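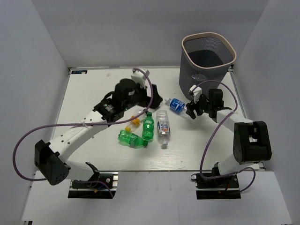 Bottles, caps and a very good wastebasket: open day at Bedar

Friday was the open day at Bedar, the sorting and recycling center out past the Skurnura bridge, and I have been boring everyone at home with it ever since. I went last June too, but it rained and half the yard was closed, so I count this as my first proper visit. We got in at opening time and didn't leave until they started stacking the chairs.

If you have never been, the main building went up in 2000 as a furniture warehouse, and you can still see the old bay numbers painted on the floor. Bay 7 is where you sign in and pick up a paper map (keep it, the signs inside are terrible). The sorting hall is straight ahead, the workrooms are up the ramp on the left, and the tea counter is wherever the line is.

The workrooms

I went up the ramp first. I love seeing everyday stuff given a whole surface to itself, and one of the rooms had exactly that: plastic bottles lying on a clean white tabletop, with plain pale gray panels around it and a tall dark gray wastebasket at the back right. One bottle had a blue label, and against all that white and gray it was the first thing my eye went to. I stood there far longer than I meant to. At home our empties live in a bag on the back of the kitchen door, and I don't think I had ever looked at them as shapes before!

And the wastebasket. I know, but I've been shopping for one for months, and tall is clearly the way to go. Ours is short and wide, and three empty soda bottles fill it up. I came straight home and measured the gap next to the fridge.

Next door was the label room, which smelled strongly of oranges from the cleaner they use on the glue. You could try peeling a label off in one piece. I managed it on my second go, and the woman beside me got hers off first time and put it in her purse. The tip they gave us was to start at the overlap and pull slowly -- almost sideways -- and it has worked on every jar in my cupboard this weekend.

The sorting hall

Loud, and wonderful. They hand out ear protectors at the door and you walk along a raised path with the belts below you. Paper peels off early, then metal, then the plastics split up by type. The guide talked us through the little number in the triangle on the bottom of a bottle, and I finally understand why the cloudy milk jugs and the clear water bottles go different ways. The caps can stay on at this center, by the way. I had been taking them off for years and keeping them in a cookie tin.

At the far end are the bales, great squashed cubes of bottles tied up with wire and taller than me. The clear ones catch the light beautifully. My nephew wanted to know if we could take one home and was told no, very kindly.

The Kobori stand

Kobori had the long table by the exit with things made out of recycled plastic: plant pots, a garden bench, some really handsome coat hooks. I liked the pots best, with flecks of color all through them, no two the same. They also let you pass around jars of the material at each stage, from rough flakes to smooth little pellets. The pellets feel like dry rice when you push your fingers in. There were children (and me) who had to be moved along.

Food, buses and other practical things

Tea was by the Orar bakery, with cheese buns still warm from the van. Go early, as they had sold out by lunch. The cups are on a deposit, so bring coins. You get them back at the hatch by the toilets and not at the counter, which caught out everybody in front of me.

The 67 bus stops right at the gate, though the ones back into town get full in the afternoon. Parking is on the grass. Wear closed shoes, they do turn people away from the hall in sandals. The ramp is fine for strollers, but the raised path has steps at both ends, so ask at the sign-in desk about the ground-level route.

The hall tour runs in small groups and you need to put your name down when you arrive. I missed the glass yard because the list was already full, so that's top of my plan for the next one -- I'm told you can hear it from the parking lot.

Posted July 2, 2021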